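4.3 Setting Up the Scoreboard Console for a Match

The Siltik console runs the match clock, both team scores and the substitution panel. Complete the steps in this section before the teams come out to warm up. The console must already be paired with the scoreboard (see 4.2).

1. Switch on the scoreboard at the wall isolator, then switch on the console.

2. Wait for the start-up check to finish. The board shows all segments lit, then goes blank.

3. Press MENU and select SPORT > SOCCER.

4. Set the number of periods to 2 and enter the length of each half.

5. Select CLOCK > COUNT UP. Most leagues require the clock to stop at the end of normal time. Leave STOP AT FULL set to ON unless your league says otherwise.

6. Enter the team names. Names longer than 21 characters are shortened on the board, but are stored in full in the match record.

Note: The Ekeva display has no name panel. Skip step 6 if this model is fitted.
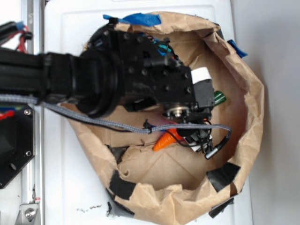
7. Press HOME + and AWAY + once each and check that both scores change on the board. Hold CLEAR for 2 seconds to return them to zero.

8. Press HORN. If there is no sound, check the volume setting under MENU > AUDIO.

9. Press READY. The clock shows 00:00 and starts when the green key is pressed at kickoff.

Caution: Do not press MENU while the clock is running. On consoles with firmware older than version 2, this resets the period.

Extra time is set up separately. Wait until the second half has been closed, then follow 4.5.

4.4 Correcting a Score

Press EDIT, then the team key, and enter the right figure.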